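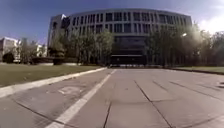
The approach to our building, with the white line and the faded marking to the left of it.

What does this white line want from me?

Posted Thursday, December 4, 2025 in Walking, Biking & Getting Around
Viewed 388 times

Aravind Shenoy
I started at Hsueh in July and have been biking in ever since, along the long straight approach to the big curved building we share with several other outfits. I have a license, I once passed a written test, and I still don't understand the paint.

There is a white line. For part of the way it's solid, and elsewhere it's dashes. To the left of it, at one spot, there's a worn patch of pale paint, more or less a rectangle, that may once have been a bicycle, or a word, or a pedestrian holding hands with a smaller pedestrian. I've gotten off and stood over it. It could be soup.

My assumption was that the strip on the left, next to the curb, is the bike lane, and I've been riding in it toward the building. Last week a man in a Dovar delivery van rolled down his window and told me I was on the wrong side of the road. He was polite about it, which bothered me more. A coworker says the strip is for walking. Another coworker says it's "all just plaza" and I should ride wherever the spirit takes me.

So:

Is a strip to the left of a solid white line ever a bike lane going my direction? If the marking is too worn to read, does it still count? And who do I ask about getting it repainted, given that the building's front desk told me to ask the city and the city told me to ask the front desk?

porchlight_ned
Just ride on the right like everybody else. White lines are for cars. If there's no sign it isn't a bike lane, end of story. Also get a bell.

Skerkereck
Ned is correct about the bell.

The rest takes a bit longer. I did striping for a contractor for a good many years (parking lots, office parks, one airport nobody flies to), and places like yours are where rules go to lie down. A few things that hold in most of the US:

Yellow separates traffic going in opposite directions. White separates traffic going the same way, or marks an edge. So with a white line, everyone on both sides of it is normally supposed to be headed in the same direction. If cars really are coming at you to the left of that line, somebody bought the wrong paint. It happens. 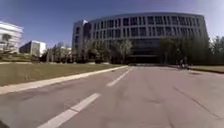 Dashes mean you can move across when it's clear. Solid means stay put unless you have a good reason. When a line goes from dashed to solid as you get closer to a building or an intersection, it's usually telling you to pick your side before you get there. Look for a line painted across the road up ahead. If there is one, that's the likely reason for the change.

As for the soup: a bike lane generally needs a symbol or a sign that a person can read. Once the symbol is gone I wouldn't bet my elbows on it. Treat the strip as ordinary road and keep right until you hear otherwise. I know this means the van guy wins.

On who owns the paint -- don't ask "who repaints it," because that sounds like work and people will hide. Ask the front desk for the name of the property manager, then ask the manager for the site plan. The plan shows the property line, and whichever side the marking falls on, that's your owner. We had one job where the line ran straight through a crosswalk and each side painted its own half, four years apart, in different whites.

One more thing. Don't touch it up yourself. I can tell from your post that you've thought about it.

Aravind Shenoy
I had priced a can.

Thank you, this helps. There is a line across the road at the building end, faded but still visible, which I'd been treating as decoration.
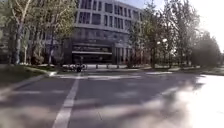

Building end: the line across the road, bikes at the left, bollards out front.

The bikes are over on the left, which is half of why I believed in the left-hand strip to begin with. It seemed rude to have the parking on one side and the riding on the other. I'll keep right and cross at the end, on foot, with dignity. Email to the property manager has gone out, asking for the site plan and nothing else.

Porna
Different office park, same problem. Ours took over 100 days from first email to fresh paint, and most of that was waiting for the site plan. What finally moved it was sending one close-up of the worn symbol along with a note saying exactly where it was, counted in paces from the front door (100, in my case, and I have short legs). "The bike thing by the grass" got me no reply at all. Copy somebody from your own company's facilities team too, if Hsueh has one. Property managers answer tenants faster than they answer cyclists.

And when they ask what the symbol used to be, say bicycle. Say it with confidence.

porchlight_ned
Still think he should just ride on the right.

Skerkereck
Yes, Ned. He's going to.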